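Coltgate Community Help > Home and Household > Storage and Sorting

How do you sort the odds and ends under the sink so they stay sorted?

Posted by hiltbridge_hen, June 1, 2023

Hello all! I've finally emptied the cupboard under our kitchen sink and the deep drawer next to it, and I'm properly excited to get it right this time. It's all the small household stuff: bin bags on the roll, tubs with lids, toothpicks, sponges, string, spare bulbs, the lot. I've had it in one big heap for years and every time I want a bin bag I have to pull out half the cupboard.

The cupboard is 50 cm deep inside with a waste pipe coming down at the back on the left, so shelves won't go in without a lot of sawing. I'd like to use open bins that slide in and out. What I can't decide is whether to sort by what the things are for, or by shape and size. And should the bin bags stand up or lie down? Mine unroll themselves if I so much as look at them.

I don't want to spend a fortune. Any ideas very welcome, and I love seeing other people's set-ups!

Reply from drirwood_drawers

Oh, I love this kind of job! I did the store cupboard at our Drirwood hall in March and then came home and did my own, so you've caught me at just the right moment.

Go for bins, and go for colours. I use one colour for each sort of thing, with a bigger plain one for whatever is left over. You'd think labels would do the same work, but in a dark cupboard you see red or blue long before you can read anything, and the rest of the household will put things back in "the red one" when they'd never bother reading a label (mine certainly wouldn't).

I sort by shape first and use second. Bin bags stand on end in the red bin, lidded tubs go in blue. A tall thing in with flat things always ends up on its side, and then everything slides on top of it.

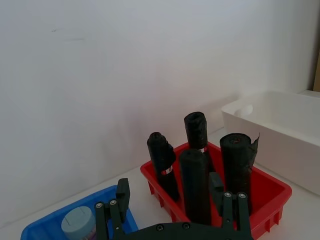
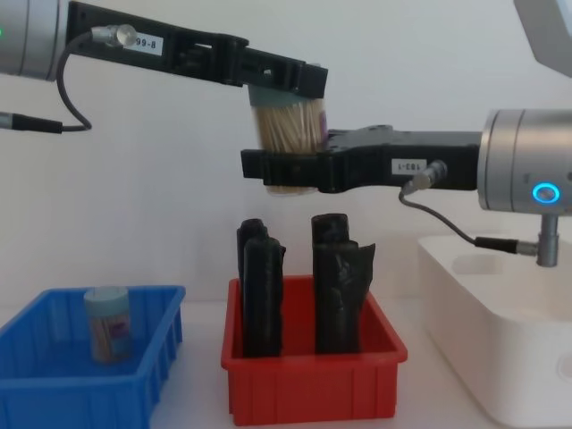
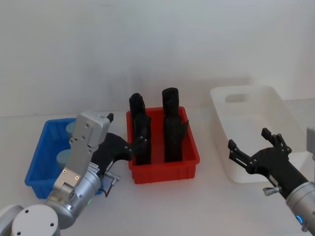

As for standing or lying down, stand them up every time. You can grab a roll from the top without digging, and you can see at a glance when you're getting low. To stop them unrolling, put one elastic band round the middle, not too tight, and tuck the loose end under it. If you've got the paper sleeve the bags came in, keep it and slide it back on. I also turn the rolls so the loose end faces the side of the bin, and that holds it down quite nicely by itself.

A few other things I picked up on the way:

Measure the bin at the rim and not at the base. Mine are a good bit wider at the top, and I came very close to buying a set that wouldn't have gone past the door hinge.

Leave 18 mm or so of slack on each side if the cupboard has a pipe in it. You have to be able to wiggle the bin out at an angle.

Do the sorting on a table, with the bins lined up side by side, before anything goes back in. I tried doing it kneeling on the floor and gave up after ten minutes. On a table you can move something from one bin to another and change your mind as often as you like — and you will!

Toothpicks: keep them in their own tub with the cap on, upright. I once tipped a box of them into a drawer "for now" and was still finding them at Christmas. If your tub has a cap that works loose, a bit of tape across the top does the trick.

Don't fill any bin to the brim. Mine are at their best when I can still see some of the floor between the things in them. Once they're packed solid you're back to your heap, only in a nicer colour.

For your pipe, put the shortest bin on the left and the deep one on the right. If the deep one has a handle hole, turn it to face you so you can hook a couple of fingers in and pull.

Do post how you get on. I'd love to hear what you choose!

Reply from tallcupboard372

Stand them up. I use an old ice cream tub for the bin bags, been fine for years. Don't buy anything until you've looked in the shed.

Reply from mopandbucket

Agree with nearly all of the long answer above, but I'd go by use and put up with the odd thing falling over. I have one bin for rubbish day (bags, ties, gloves) and one for washing up, and I just lift out the whole bin and take it with me. Works a treat if more than one of you does the chores!

Ahuja Hardware on the corner in Hiltbridge had plain plastic bins in when I was last there, stacked by the back door. Take a tape measure, they come in more sizes than you'd think. And put a sheet of old lino or a tray on the cupboard floor first, so the bins slide and any drips from the pipe don't sit in the wood.

One thing to add on the bin bags: check the size on the roll before you throw the outer wrapper away. I had two kinds standing next to each other, both black, and kept taking the small ones for the big kitchen bin. A dab of white paint on the end of each large roll sorted it.

Comment from hiltbridge_hen

These are brilliant, thank you! I'm going with the colours, and I'll have a go at the rubbish day bin as well because that's such a good idea. The lino is already down — there was an offcut behind the washing machine. Elastic bands on all the rolls tonight. Does anyone know if spare bulbs are all right next to the pipe, or should they go up high somewhere?

Comment from mopandbucket

Up high, and keep them in their boxes. I've got mine on top of the fridge cupboard with the candles.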